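Search this site
Enter keywords Go

4. Building the arm, and the counter it works at

I should say up front that most of this section was written at a bench with glue on my hands, so the order of things follows the order I did them in. The shared workshop in Tremeck gave me a corner by the back sink and a shelf with my name on it. The real arm – the one I call Cowie throughout – was built there from October onward, evenings mostly, with Alasdair Matheson helping on the joints because he owns a lathe and I own a drill that wobbles.

4.1 The joints

Cowie has printed shells over aluminum tube. I printed the shoulder housing in two halves, and the first pair came out with a lip on the inside edge that you could feel with a fingernail. I sanded it down, put it together, ran the shoulder through its range, and heard it scrape at the top of the swing. So I took it apart again and printed the whole thing slower. That pair took 64 hours on the workshop printer (sorry to everyone who was waiting for it!) and I've kept them ever since.

The elbow was easier. Alasdair turned me a bushing from a scrap of brass and it went in with a tap of the mallet. The wrist is the weak part of the build and I'd do it over if I had the money. There's play in it, enough that the fingertips wander when the arm is stretched out, and in section 5 you'll see that play turn up in almost every missed grasp.

4.2 Wiring and the control box

I ran the cables down the inside of the tube at first, which looked lovely and was a pain every time a connector came loose. They now run along the outside in a fabric sleeve. The control box is a Ukine board in a lunch tin, with a fan from an old computer. It has a big stop switch on a long lead, and I keep that switch in my left hand whenever the motors are powered. The board drops its connection to the laptop if the fan and the motors start together, so I put a two-second wait in the startup script and left it there.

4.3 Practicing in software first

Before I let Cowie near anything breakable I wanted the control code to have had plenty of practice in simulation. I used Denitz for this, a small simulator that one of the workshop members wrote and that I've bent to my own purposes pretty badly. The arm model in it isn't a copy of mine. It's a much nicer arm than mine, with smooth shells and no play at all, and I knew going in that this would cost me something when I moved over to the real one. Figure 2 is from the kitchen set of trials, where the gripper goes after a bottle among other things on a marble counter. 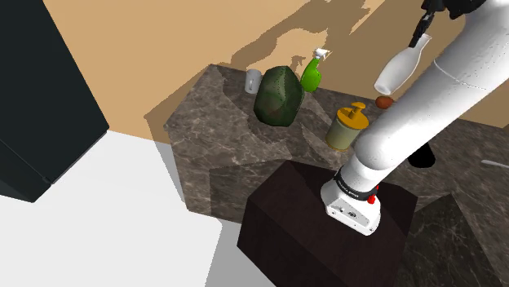

Figure 2. A bottle trial in the simulated kitchen, with the finger at the neck of the bottle.

I ran 815 trials in that kitchen over the fall, leaving the laptop going overnight with the lid propped open on a paint can. Each trial got its own starting pose for the arm and its own layout of objects. I logged where the fingers were when they closed, where the target was at the same moment, and whether the target was still between the fingers 20 seconds later. That last number is generous to me, I know. A person wanting a drink would not wait that long, but my code was slow and I wanted to judge the grip and the speed separately.

The part I had wrong for weeks was friction. I'd left every object with the same default value, and the gripper got away with sloppy side-on contact that would never hold a real bottle. Once I lowered the value for the smooth things, the success rate fell off a cliff – nearly half of the good runs went bad – and I had to go back and rework the approach angle. I sulked for a day and then did it. The new approach comes in lower and closes later, and it's the one I carried over to Cowie without further changes.

4.4 Moving over to the bench

For the real trials I screwed Cowie's base to a slab of old countertop that Alasdair had left over from his own kitchen. We marked the base position in pencil, then in paint when the pencil rubbed off. I measured the reach by hand with a tape, three times, and typed the longest of the three into the config file, a mistake I'll come back to in section 5.

Comments (3)

benchrat
Did you try rubber on the fingertips? I had the same trouble with smooth bottles and a cut-up bicycle tube sorted it out for me.

Petra L.
Please post the shoulder files! I've got the same lip on mine and I'm on my fourth print.

tinlunch, 9 December 2018
The fan problem sounds like your supply sagging at startup. Put a fat capacitor across it before you blame the board.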